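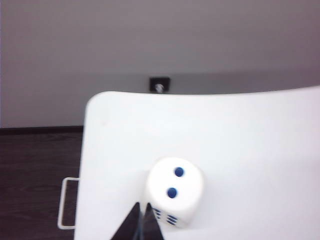

1. Introduction

This report covers the project carried out in the second semester for the module Software Systems in Practice. The subject was the ticket queue used by the Lirkov teaching laboratories, which runs on an issue tracker called Erden. Staff had asked for a way to stop tickets being handled twice, and the first request we received was for a plug-in to do it. Our task was to find the cause of the duplicate handling and to recommend a change.

The work was supervised by Damián Quintero. The queue was read through a read-only account, and all changes were tried on a separate copy of the tracker before anyone in the laboratories saw them.

2. Background

Erden stores each ticket as one row in a main table. Comments, attachments and status changes are held in separate tables and joined to the ticket by its key. The status shown on the ticket page is read from the main table. The status shown in the list view is read from a search index, which is rebuilt by a background job.

Incoming mail is handled by a second program, Pasaribu, which reads the shared mailbox and creates tickets through the tracker's web interface. Pasaribu decides whether a message belongs to an existing ticket by looking for the ticket key in the subject line. If it finds no key, it opens a new ticket.

Technicians work almost entirely from the list view. They sort by age, open the oldest ticket marked New, and set it to In Progress.

3. Method

3.1 Export

All tickets created since the start of the academic year were exported, together with their status history. The export contained 3,247 tickets. Names and mail addresses were replaced with numbers before the file was copied to our own machines.

3.2 Definition of a duplicate

We used two definitions and kept them apart throughout.

Type A: one ticket, set to In Progress by one technician and then worked on by another before the first had released it.

Type B: separate tickets opened for the same fault by the same sender, where the later ticket was created from a reply to the earlier one.

Type A can be found from the status history alone. Type B needs the mail headers, which Pasaribu keeps in a hidden field on the ticket. The field is not shown on any screen but is included in the export.

3.3 Test copy

The test copy was built from the nightly backup and given the name Namamance so that its links could not be confused with those of the live system. Outgoing mail was switched off. The index job was left on its original schedule for the first set of tests and changed for the second.

4. Findings

4.1 Type A

Almost all Type A cases fell in the first part of the morning, when several technicians start work together. On Monday the effect was strongest, as the queue had built up over the weekend.

The status history showed the same pattern each time. The first technician's change was written to the main table straight away, but the list view went on showing the ticket as New until the index job had next run. A second technician looking at the list in that gap had no sign that the ticket had been taken. The ticket page would have shown the correct status, but the list has a quick-assign button and the page was seldom opened.

The quick-assign button does not check the current assignee. It writes the new value over the old one. We confirmed this on Namamance by assigning one ticket from two browser sessions, with no warning in either.

4.2 Type B

Type B cases came from senders whose mail client had shortened the subject line. Pasaribu places the key at the end of the subject, after the sender's own text, so a long subject loses its key first. The reply headers were complete in every case we read by hand.

4.3 The proposed plug-in

The plug-in that staff had asked for compares the text of new tickets and flags those that look alike. It reads from the same search index as the list view. It would therefore have had no effect on Type A, and for Type B it would have flagged many unrelated tickets, as faults in the same room tend to be reported in much the same words.

5. Recommendations

1. Set the index job to run on each status change in addition to its schedule. Load on Namamance did not rise by an amount we could measure.

2. Remove the quick-assign button from the list view, or replace it with a link to the ticket page.

3. Configure Pasaribu to match on the reply header first and on the subject key second. The option exists in the present version and is off by default.

4. Move the key to the front of the subject line.

The plug-in is not recommended.

6. Limitations

The test copy had few users at any one time, so the morning peak could only be imitated with scripts. The scripts open tickets at a steady rate, which people do not. Tickets raised by telephone are typed in by hand and have no mail headers, and any Type B cases among them were missed.

Changes 3 and 4 were made on the live system in May. Change 1 is waiting for a maintenance slot, and change 2 is still under discussion with the technicians.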